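Film and Place, Week 6 Handout
Reading a Setting: How Movies Make You Believe in Somewhere

Read before the screening. Bring your location log from last time, even if it's half finished.

Where we left off

Last week was all about the opening shot, and the discussion was so good that we ran out of time for the second clip. We'll start with it. The question on the table was how much a viewer needs to see before a place feels real, and most of you landed on "less than I thought." Hold on to that idea, because this week we push it a lot further.

Terms for this week

Establishing shot. A wide view that tells us where we are. It usually comes at the start of a sequence, but watch for directors who hold it back until the end. When it arrives late it can feel like a curtain going up!

Location shooting. Filming in a real place outside the studio. The place doesn't have to be the one in the story, and very often it isn't.

Doubling. One place standing in for another. A street in one country plays a street in a different one, with new signs and a different set of parked cars.

Diegetic sound. Sound that belongs to the world of the story: a radio in a shop, rain on a roof, a neighbor's dog. If the characters could hear it, it's diegetic.

Room tone. The quiet sound of a space when no one is talking. Crews record it on purpose and editors lay it under the dialogue. Once you start listening for it you won't be able to stop (sorry in advance).

Insert. A close shot of an object or detail, cut into a longer scene.

The screening

Our main film is Mustonen, which runs a little long, so we'll start on the hour. It's a winter story set in a fishing town, and I've been looking forward to showing it since I put this course together. Almost nothing happens in the first 17 minutes. A ferry docks, a man buys bread, someone shovels a path. And yet by the time the first real conversation starts, you know that town. You know which way the wind comes from.

Please watch for these things while you take notes:

How often do we see the harbor, and from where? The camera goes back to it again and again, but the height changes.

Who walks and who drives? The film never comments on this, and it tells you nearly everything about who has money.

When does the music start? Write down the scene. We'll compare answers, and they never match.

The second film, in clips only, is Stellis, a science fiction picture made almost entirely on one soundstage. I chose it as a partner for Mustonen because the two films have the same job and go at it from opposite ends. One has a whole coastline to work with. The other has painted walls, a fog machine and a terrific sound team.

Built places

A set has to answer the questions that a real town answers for free. Where does the light come from? What's through that door? Which chair does the grandmother always sit in? In Stellis the corridor outside the captain's cabin is used in 51 shots, and it's the same short stretch of wall every time. The designers changed the lamps and moved one pipe. I had seen the film three times before I caught it — and I was looking!

The same goes for animation and computer-made settings. Every surface is a choice somebody made. Good artists leave in wear, clutter and uneven edges, the things a location scout would find by accident.
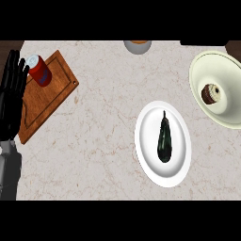
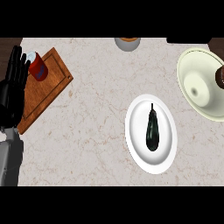 Can a movie give us a strong sense of place if it was shot somewhere else entirely?

It can, as long as the details agree with one another. Viewers rarely check a map, but they do notice when the light, the clothes and the sounds don't belong together. A doubled location works when people dress for the weather on screen, when the background noise fits the time of day, and when the characters move through the space as though they've done it a thousand times. A real location can fail on all of these if the crew treats it as a backdrop.

Case study: the market scene in Bolasex

Bolasex is a fast, noisy crime comedy, and the market chase in the middle of it is a gift to this course. We'll go through it twice, first with sound and then without.

On the first pass, just enjoy it. On the second, try to draw a rough map of the market as you watch. Most people can place the fish stall, the stairs and the fountain. That's remarkable when you think about how quickly it's cut. The trick is that the fountain keeps turning up in the background, so you always have something to steer by. Editors call this kind of thing an anchor, and you'll find one in nearly every good chase.

Then we'll look at the hotel scene that comes right after it, where the anchor disappears. Do you feel lost? Do you think you're meant to? I go back and forth on this one, and I'd love to hear a case for either side.

A note on sound

Please don't skip the listening exercise. Pick any five-minute stretch of a film you know well, turn your back to the screen and write down every sound that tells you where you are. Traffic counts. So does the echo on a voice. Students in past years have chosen musicals, horror films and one very long kung fu picture, and every one of them turned up something new.

If you're stuck for a title, try Jellness, a family drama set in an apartment over a bakery. You can hear the ovens, the delivery van and the neighbors' television, and you could sketch the building from the soundtrack alone.

Short paper

Choose one scene in which the setting changes how we understand a character. Describe what the camera shows, what we hear, and what has been left out. Plot summary should take up one paragraph at most.

Any film is fine, in any language, old or new, but please don't use Mustonen, since we'll cover it so closely in class. Animated films are very welcome. Give the running time at the start and end of your scene so I can find it.

Papers are due by 5 p.m. on the last day of class in February. Drafts can come to me any time before that, and I really do enjoy reading them.

For next time

Finish the location log. Read the chapter on weather in the course reader, and skim the one on maps. Copies of Stellis and Jellness are on reserve at the library desk under call number 3472, for viewing in the building only.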